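# Platstead Room Rents, 1861 onward

A README for the table of advertised bedroom and lodging rents in Platstead. Read it before you plot anything.

## What you get

One CSV file, 334 rows. Each row is a single advertisement for a furnished bedroom, typed up from bound copies of the local paper. The earliest is from 1861. Columns are `year`, `street`, `rent_weekly`, `board`, and `notes`.

I did not collect this. Veerle Van Beek typed most of it, and Giang Hoàng checked the streets against the Unnithan directory. I inherited the file and have been removing confident statements from its documentation ever since.

## What the numbers are

They are asking rents. The old README called them "rents paid," and I can't find any support for that. A landlady could ask what she liked. We have no rent books from Platstead, and the few from Virley that people keep bringing up are for whole houses.

`board` says yes if the ad mentions meals. It says no if the ad is silent, and that worries me. Plenty of lodgings gave breakfast without paying for the extra line of print. Treat "no" as "not stated."
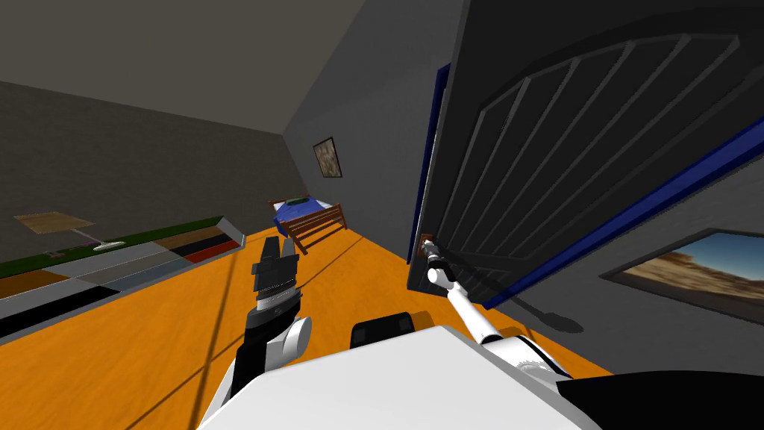
Repeat ads are the other sore point. The same room could run for weeks, and the first version of the file kept every printing. Duplicates were later dropped by matching street and rent, so two different rooms on one street at one price became a single row – and a room whose price was cut halfway through became two. I don't know how often either happened. Neither does anyone who has quoted the averages.

## Known problems

- Five rows have a rent but no street. I left them in.
- Prices given "per month" were divided by four. That is wrong, and I will redo them in May.
- The Fatico index, which some users multiply these figures by, covers food and fuel. It has no business here.

## Use

Fine for looking at how rooms were advertised. I would not draw a trend line through it, and I would not trust one drawn by somebody else.

Last edited January 27, 2019

Recent items
Virley House Rent Books: scans and notes
Unnithan Directory street list, version 5
Why the Fatico index stops where it does
Platstead shop signs, a partial list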